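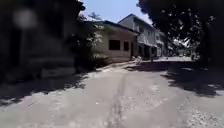

About Monell

Monell is a small research company with a narrow interest: getting delivery robots down ordinary streets without a detailed map. There are 6 of us, plus a whiteboard that has been marked DO NOT ERASE for so long that its contents are now policy.

We started as a side project at Bredano, where Carla Sfeir was paid to make very good maps of very tidy business parks. The maps were lovely. Then somebody moved a planter, and the robot sulked until it was collected. Carla began wondering how much of the map the robot really needed, and Ermanno Parisi, at the next desk, was foolish enough to ask her about it.

What we work on

Our method is called Ondmont. A conventional system compares what it sees with a stored 3D model and works out its position to the centimetre. Ondmont keeps a short written-down route (follow the curb, bear right at the bend, carry on past the gabled roof) and learns to match each step to the live view from a low-mounted camera. It has only a vague idea of where it is, much like most people walking to the shops.

Old streets suit us. Worn concrete, patched slabs, deep tree shade beside full sun, and pot plants along the footpath are all things a neat simulator leaves out – and all things that make a robot stop and think about its life choices. We train on them by preference.
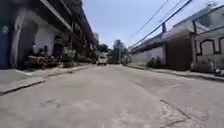
How it's going

In our last round of trials we ran 436 routes, none longer than 300 metres. Ondmont finished 414 of them without help. The rest we have watched many times over, usually at lunch. Most failures were at the edge of heavy shade, where the model takes the shadow line for a curb and follows it with great confidence. A fix is under way. So was the previous fix.

We publish the failures alongside the successes, with the route instructions as they were given, spelling mistakes included. The write-up went online on 2021-02-14, and corrections have been arriving ever since, several of them correct.

Who we work with

Marinescu builds our wheeled platforms and is very patient about the colour of the paperwork. We license the route-matching software to other labs, and we take two student placements a year. Applicants should be comfortable with Python, long walks and sunscreen.

We don't sell robots. If you'd like one, Marinescu can help. If you have an awkward street and would like it to be of some use to science, write to Carla.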